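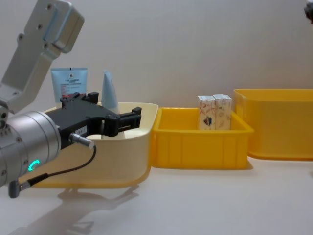
Arm and cream-colored bin.

Undgate Stages – Walk-Through Checklist, Stage 2
Production: Addale (feature, second unit)
Date of walk: 17 May 2023
Result: passed with comments. Two items open.

1. Exits and aisles
Four-foot fire lane clear on all walls – OK
Exit signs lit – OK
Elephant door opens fully – OK
Comment: Flats for the hotel corridor set were leaning in the lane on the north side. Moved during the walk. Please keep them on the cart.

2. Power
Distribution boxes closed and labeled – OK
Cable ramps at all crossings – NOT OK
Comment: One ramp missing between the camera cart and the makeup station. Tape alone is not accepted on this stage.

3. Grid and rigging
Safety cables on all hung fixtures – OK
Load sheet posted – OK
Comment: The sheet lists 3,431 pounds on the main truss. This is under the posted limit. If Le Roux Lighting adds the two extra soft boxes they asked for, a new sheet is needed before anyone works below.

4. Set construction
Stair rails fixed – OK
Platform edges marked – OK
Flame treatment tags on drapes – OK
Comment: Tag 432 is hard to read. The paperwork matches, so it passes, but replace the tag before June.
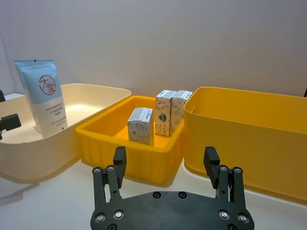 5. Props and effects
Prop weapons locked up when not in use – OK
Fog fluid stored in original containers – OK
Data sheets on hand – OK
Comment: The fog machine is the Dultolico unit from the last show. Smoke detector bypass must be signed in and out each time. The log had one sign-out with no time written next to it.

6. Fire equipment
Extinguishers charged and tagged – OK
Hose cabinet clear – OK
Comment: None.

7. People on stage
Posted limit: 45
Medic station stocked – NOT OK
Comment: Eye wash bottle is past its date. The crowd scene on page 17 of the script goes over the limit as written. Split the background players into two groups or ask for Stage 4.

Open items
2 – cable ramp. Fix before next call.
7 – eye wash bottle. Fix before next call.

Leave a signed copy at the stage door and send one to the Undgate office.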